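Recherche

Rechercher un article, un auteur…

308 partages 

Le robot qui apprend à lâcher

Attraper, tout le monde sait faire. Enfin, presque tout le monde, dans le petit milieu de la robotique humanoïde. Lâcher au bon moment, au bon endroit, sans entraîner l'objet avec la main – c'est une autre affaire. À Plarthorpe, l'équipe du projet Staster y travaille depuis mars. Pas de chorégraphie, pas de salto. Un bureau blanc, deux paniers en osier, et la question du contact.

La méthode s'appelle Grolleo. L'idée tient en peu de mots : le modèle ne prédit plus seulement la trajectoire du bras, il prédit aussi l'instant où la main doit cesser de tenir. Deux sorties, apprises ensemble. Avant, la fermeture et l'ouverture des doigts étaient traitées comme un simple interrupteur, collé en bout de chaîne. Résultat : des paniers tirés de travers, des rebords accrochés, des essais à refaire.

L'apprentissage part de 1307 démonstrations, toutes faites par téléopération, sur du mobilier ordinaire. Renata Painemal tenait à ce que l'appartement reste un appartement. Lave-linge, parquet, rideaux. Les doigts sur l'osier tressé, c'est déjà un cas difficile : la surface est irrégulière, la prise glisse ou se coince, et le capteur de force raconte n'importe quoi.

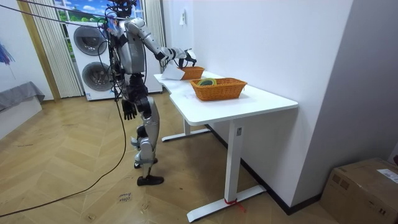 Le rebord d'un panier pardonne beaucoup, objecte Lamai Nakpan, il suffit de crocheter les doigts et ça tient tout seul ; qu'on essaie avec un bol lisse et on en reparlera. La remarque est juste, et l'équipe ne la conteste pas vraiment. Les bols sont prévus. Les verres aussi, plus tard, beaucoup plus tard.

En attendant, les chiffres. Sur 308 essais d'évaluation, 291 réussis selon le critère maison : objet relâché sans bascule, main dégagée, aucun contact parasite. C'est strict, plus strict que dans la plupart des publications du domaine, où l'on se contente souvent de vérifier que l'objet n'est pas tombé. Les échecs se ressemblent tous un peu. La main s'ouvre, puis un doigt reste pris dans le tressage au moment du recul. Painemal appelle ça « l'adieu raté ».

La correction est venue d'une astuce presque bête. Pendant l'entrainement, on décale au hasard l'instant d'ouverture, un peu trop tôt, un peu trop tard, et on demande au modèle de se rattraper. Il apprend donc à se tromper, puis à réparer. Le recul du bras n'est plus un mouvement fixe, il se recalcule tant que la main n'est pas dégagée.
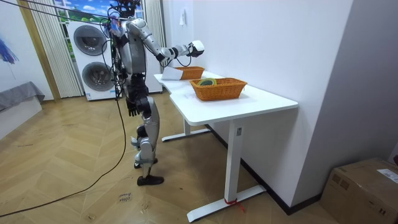
Reste le calcul, justement. Grolleo refait sa prédiction en continu, et ça coûte cher – trop cher pour l'ordinateur embarqué, qui doit déjà s'occuper de l'équilibre. Une version allégée, baptisée Tsai, est en test. Elle perd un peu en finesse sur le poignet, elle gagne en réactivité. Painemal hésite encore entre les deux.

Autre point faible, les jambes. Le modèle suppose que les pieds ne bougent presque pas pendant la manipulation. Un pas de côté et la prédiction d'ouverture se dégrade, parfois nettement. Il faudra coupler les deux, marche et main, et là les données manquent. L'équipe vise 1000 démonstrations supplémentaires, cette fois avec des déplacement entre deux meubles.

Le code doit être publié avec l'article, les enregistrements des essais ratés aussi. Painemal y tient plus qu'au reste.

12 commentaires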